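4.3 Setting the Pendant Height

The Gava pendant lamp ships with the cord at full length. Set the height before wiring the canopy. Once the cord has been trimmed it cannot be lengthened.

CAUTION: Turn off power at the breaker and check the fixture leads with a tester. The wall switch alone does not isolate the circuit.

1. Place the table in its final position. Mark its center on the ceiling with a plumb line.
2. Loosen the cord grip inside the canopy with the 2 mm hex key.
3. Hold the canopy against the ceiling and pull the cord through the grip until the lower rim of the shade is 80 cm above the tabletop.
4. Tighten the cord grip. Tug the cord once. It must not slip.
5. Trim the cord, leaving 22 cm above the grip for wiring.
6. Strip 14 mm of the outer jacket and continue with Section 4.4.

Note: For ceilings with a slope, fit the Rey swivel adapter (sold separately) before step 2.

After wiring, restore power and check the light on the table with dishes in place. Objects between the lamp and the tabletop cast shadows, and a nearby window or second lamp can add to them.
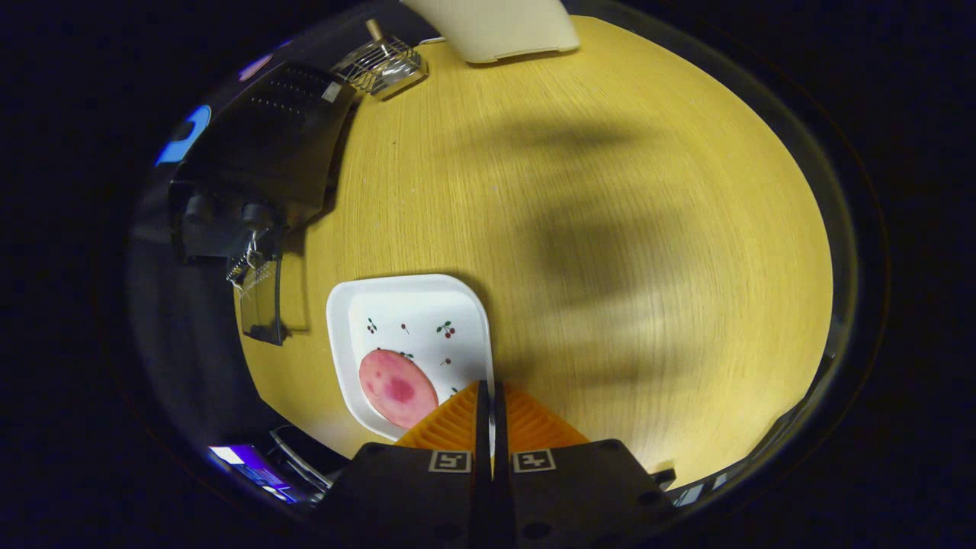
Figure 9. Soft-edged shadow on a round wooden table.

If shadows are distracting during meals, raise the shade in small steps and check again from each seat. Do this before trimming the cord. The frosted diffuser gives softer edges than the clear one. Do not remove the diffuser to increase brightness.

Note: The dimmer setting changes brightness only. It does not change where shadows fall.

For replacement cord grips, see Section 7, Parts.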